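Teaching by demonstration: notes for week four
Zollton short course in workshop automation, May

Read these before the practical. They cover two ways of showing a robot a task, by hand and by remote control, and what I think you should doubt about each. The suppliers' leaflets are in the folder if you want the cheerful version.

Guiding by hand means you take hold of the arm and move it through the job while it records its joints. Cheap and quick to learn. The trouble is that your own hands are on the arm, so they push it, steady it and sometimes get between the camera and the part. Whatever your fingers felt is missing from the recording unless there is a force sensor in the wrist.

Remote control means you stay back and drive the arm with a second device. The Mirnik exercise works this way. The robot's cameras then record what the robot will have later, which is fairer, but you lose most of your sense of touch. People slow down, hover and make small corrections, and all of that goes into the data too.
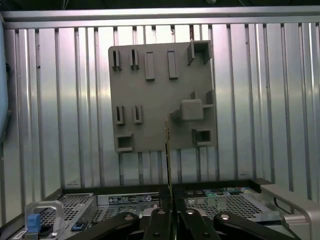 Success rates are where I would start arguing. The Zokberg set has 1,167 demonstrations, of which 980 were kept. Ask what was wrong with the others. If every fumble was thrown out, the robot has never been shown how to get out of one. Card handling makes the point well. A thin card held upright between black fingers is nearly edge-on to the wrist camera, so it shrinks to a narrow strip, and a small tilt would be hard to judge from that view alone. The grey panel behind has slots and open square sockets in it, and a rate quoted for one shape tells you nothing about the other.

Then there is the matter of more data. The Hájek report goes up to 2,990 demonstrations and puts the improvement down to the number. It also changed operators halfway through. I don't see how you can separate the two, and the report doesn't try.

For the practical, each pair records 100 demonstrations by remote control. Keep the bad ones and mark them as bad. Write down who was driving, and swap at the halfway point. Test with the part moved a little from where you trained it, and report that result first.

Bring your logs on paper. The room printer is unreliable.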